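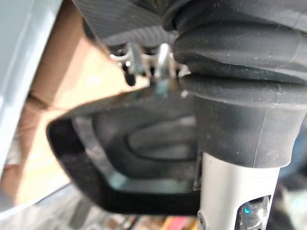

Osora Folding Drying Rack, Model 114

The Osora 114 is a standing rack for drying clothes indoors. It is made for flats without a balcony and for houses where the garden line is of no use from October to April. It opens in one movement, holds a full wash for a small family, and folds flat enough to go behind a door.

We have sold this rack in our shop for a long time and we use the same one at home. The first version had plastic corners, which became yellow and then broke. The present version has corners of painted steel, and since this change we receive very few of them back.

How it is built

The frame is steel tube with a white coating. The two side wings lift separately, so you can open only one when the room is narrow. Each wing is held by a stay that drops into a notch. Please check that both stays are in the notch before you hang anything heavy, such as jeans or bath towels. Wet towels weigh more than people think, and a wing that is not locked will come down slowly and put everything on the floor.

The rack stands on 6 rubber feet. They do not mark wood or tile. On a thick carpet the rack can lean a little to one side, and then it is better to put the heaviest pieces in the middle.
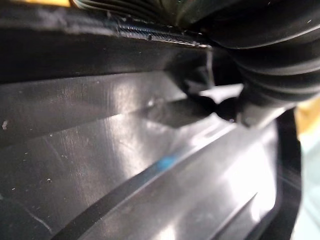 Customers often ask about the distance between the rails. On the Osora it is wide enough that a thick jumper does not touch the next one, so the air can pass. On cheaper racks the rails are close together. You can hang more, but the clothes need longer to dry and sometimes they take a bad smell.

Which size to choose

The 114 is named after its height in centimetres when it is open. If you wash long dresses or bed sheets, take the taller Carnegie, which has the same wings but a higher middle rail. For socks, baby clothes and small things there is the Mosley, a little rack that hangs on a radiator. Many customers buy the 114 and the Mosley together - the small one takes all the pieces that would otherwise fall between the rails.

If your room is very damp, a bigger rack will not solve the problem. Open a window for a short time in the morning and again in the evening, and leave a hand's width between the rack and the wall.
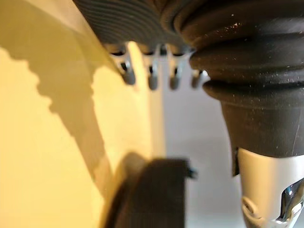
Care and spare parts

Wipe the rails with a damp cloth from time to time. Do not use wire wool or strong cleaners on the coating. If the coating is scratched, cover the place with the white Jerilik paint pen before rust can begin, because rust leaves brown lines on light clothes that are very difficult to remove.

Feet, stays and end caps are sold separately. The stays are different on the left and on the right, so please tell us which one you need.

Guarantee and delivery

The frame has a guarantee of 2 years. Feet and end caps are not included in this. The rack arrives already assembled, in a flat box, and one person can carry it up the stairs. For questions about parts or older models, write to Nerea Echevarría at the shop. She answers in English, Spanish and Basque, usually before four in the afternoon. We are closed for the whole of August, and orders from that month leave in the first days of September.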